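Jitico Teleoperation Kit, simulator edition: review
23 Oct 2018

The Jitico kit consists of a hand controller, a clip-on base station and a licence for the company's simulator. It is meant for people who want to show a robot a task by driving the arm themselves and keeping the recording as training data. I used it for 19 days, first for pick-and-place with plain blocks and then for stacking.

Installation is straightforward if the graphics driver is recent. The controller pairs by USB and asks for a short calibration, in which the user traces a square in the air. Calibration has to be repeated whenever the base station is moved, and the software does not warn you when it has drifted. I lost one afternoon's recordings that way.

Translation is well handled. The arm follows the hand at a scale set from a slider, and I settled on the second-lowest setting for anything involving contact. Rotation is weaker. Wrist roll has a small dead zone around the centre, which makes fine alignment with the side of a block slower than it should be. The dead zone can be reduced in the configuration file – the manual does not mention this – but not removed.

The simulator offers a fixed overview and a close view, and most of my demonstrations were driven from the close one. A large object fills it quickly. With the blue cube near the viewpoint, its pale gridded top and dark side take up most of the left and centre, and depth has to be judged from the way the grid lines converge.

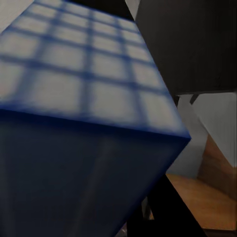 Lajos Bíró wrote after reading a draft that he would keep the overview open on a second monitor and use the close view only for the last part of the approach. His operators in Győri had tried working from the close view alone and their demonstrations were full of small corrections, which the trained policy then copied. He also thought the dead zone mattered less than I make out.

I repeated the stacking task with both views open. Of 200 recorded attempts I kept 154; the rest were dropped blocks or pauses long enough to spoil the timing. Trimming is done in a separate window with a plain timeline and works well, although there is no undo after saving.

Export is to a single archive per session. Joint positions, controller input and rendered views share one clock, and I found no missing steps. Files are large, and the compression option slows saving considerably.

The manual runs to 36 pages, half of them on mounting the base station. Support is by email from the Willcombe office and replies came the next day.

Recommended for block-scale work in simulation. I would wait for a firmware update before buying it for insertion tasks.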